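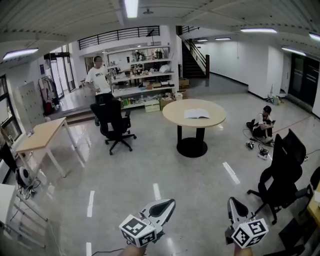 The October rummage sale is going to be bigger than last year's, and I mean a lot bigger! Four clubs are in it now (us, Otari, Porken and, as of last night, Leblanc) and I have spent most of this week with graph paper trying to get everybody's tables into one hall. Last year you may remember we did it by eye, and Porken ended up halfway across the fire exit while the bake table had enough room to hold a dance. So this time we are taping first and carrying tables second. White tape, please, the same as those strips on the floor in the photo. It shows up well on a shiny pale gray floor, and you don't need a whole outline, just a line for the end of each row and a short piece where the aisle turns. I will bring the tape. If you want to bring your own tape measure, wonderful, mine only goes to twelve feet and sticks.

Each club gets its own row this year and keeps its own cash box, and then we pool everything at the end of the day. I know a few of you would like the clubs to keep what they make, but we voted on it in the spring and I'd hate to open that up again. Last year's total came to $2832 after we paid for the hall, which still makes me grin. A table costs $7 if you are a member and want to sell your own things, and that goes in the pot too.

We have room for 75 tables if nobody brings one of those giant round ones. I have names against a little over half. Leblanc has asked to be near the kitchen and I said yes before I checked with anyone, so if that was your spot, sorry, call me and we'll sort it out! 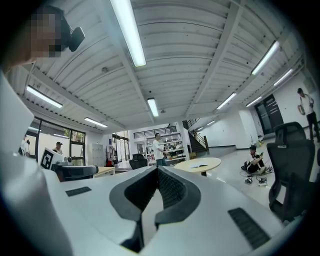

Flyers and sign-up sheets

The flyers are done. I ordered 700, and they came out a slightly pinker red than I wanted, but they're readable from across a parking lot (I tried it). They are in two boxes in my front hall and I would love to have my front hall back. Pick up a bundle at the next meeting or come by any evening after supper. Otari is covering the library and the post office, Porken has the shops along the main street, and we have everything on the north side, plus the two churches.

Sign-up sheets need to be in by the end of August. Please write the name of your club on yours as well as your own name. I had three last year that just said "the usual table" and it took me a while to match them up.

Things we still need: coat racks, a coffee urn that doesn't trip the breaker, and somebody with a truck for the leftovers. Books go to the Lerkari thrift store as before. Clothes too, but they can't take shoes anymore.

I'm writing this on Jun 11, 2008 and I'll have the floor plan with me at the summer picnic, in pencil, so bring your complaints then while I can still rub things out.

More from the clubs
Summer picnic: who is bringing what
Porken's plant swap, a short report
New members welcomed at Leblanc
Dues reminder
Otari bus trip: seats still open
Minutes of the spring joint meeting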